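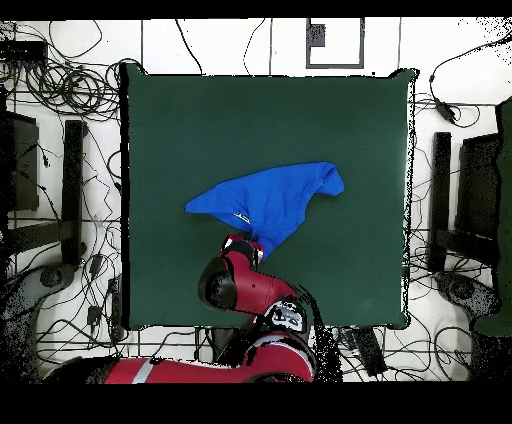

January, Denuseo folding cell, notebook continued

Start 7:40. Green cloth on the table, blue garments only today. Arm picks from a crumpled start, no pre-flattening. Dwight Kennedy on the stop button and the log, me on resets.

Ran 141 attempts before lunch. Still losing time on the first grip. If the gripper takes the bunched part of the hem it tends to drag the whole piece toward itself, and then the second move starts from a worse shape than the first. Tried a lower approach, 4 mm off the cloth. Better on thin fabric, no change on the heavier ones from Drandov.

Cycle is 40 seconds when it goes well. A person on the Resier line does the same garment in 10. So this does not replace the folding bench and I have stopped writing as if it will. What it could take is the overnight backlog, so the morning crew walks in to sorted stacks.

Talked to the morning crew at break. Main points, so I don't lose them:

- They don't mind giving up the plain items. They do mind being left with only the awkward ones all shift. Same hourly target, harder pieces. Fair complaint, needs to go to Demissie before the targets are set.
- Two of them asked who clears a jam. Right now that's us. If it becomes them it has to be in the job description, with the training hours paid.
- Wrists. Several said they would hand over the flat folding tomorrow for that alone.

Dwight thinks we should rotate people between the bench and minding the cell, half a shift each. I think minding is dull work and half a shift is too long – two hours at most. Not settled.

Cables still need to go in a tray before anyone from the line works in here. Asked for one, no date yet.

Afternoon: repeat with the lower approach, same garments, grip force unchanged. Label side up and label side down logged separately this time.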